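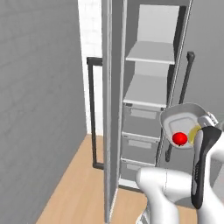
Budgeting for a fridge-loading arm: where the money goes

October 4, 2024

The arm is the easy line. I have had three quotes open for a fortnight and the arm itself varies less between them than the delivery does. Most of the spread sits in the gripper, the mount, the software seat and the hours somebody has to spend making the lot work together.

My working plan has two stages. Stage one is simulation only: a kitchen model, a refrigerator with doors that open, drawers, door shelves, a few small items in clear containers. Stage two is hardware, and no order goes in until stage one has told me what reach and what gripper to specify.

Costs for stage one, in pounds, before VAT:

Zavex simulator seat, one year: 1,659
Workstation upgrade (graphics card and power supply): 2,000
Kitchen asset pack: nil, came with the seat

The asset pack matters more than its price suggests. Door handles that stand off from the door, shelf lips and a door that swings into the arm's path are all things a bare table test leaves out. If the wrist has to come in over a shelf rail, I want to know that before choosing a forearm length.
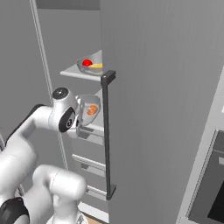

Rulano replied to last month's post that I should skip the simulator, buy a used arm and put the difference into spare fingers. I did price it. A used arm with no warranty leaves me paying for a controller service, and the fingers are the part I can least specify at the moment. Thin-walled tubs and shallow bowls want different things from a parallel jaw, and a set machined for one may be poor at the other.

For stage two I have the Moya gripper pencilled in at 2,712 with one set of fingers. Stadano quote less, but their price leaves out the coupling plate and the cable, and once both are added the gap is too small to decide anything. Lead time will probably settle it.

Items I forgot in the first draft of the budget, listed so that I don't forget them again:

Floor mount or pedestal, and the fixings for it
Emergency stop on its own cable, long enough to reach the desk
Freight insurance
A refrigerator – the one in the kitchen is not available

I have also moved the vision camera out of stage one. Rendered views cost nothing extra, and I can try several positions before paying for a bracket. 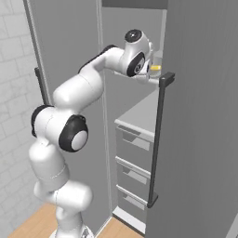
Simulator view: the gripper at the upper shelf, with the door open.

Next job is to fix the pedestal height. The supplier does two sizes off the shelf and charges a good deal for anything between them, so I will run the reach tests at both heights before asking for a revised quote.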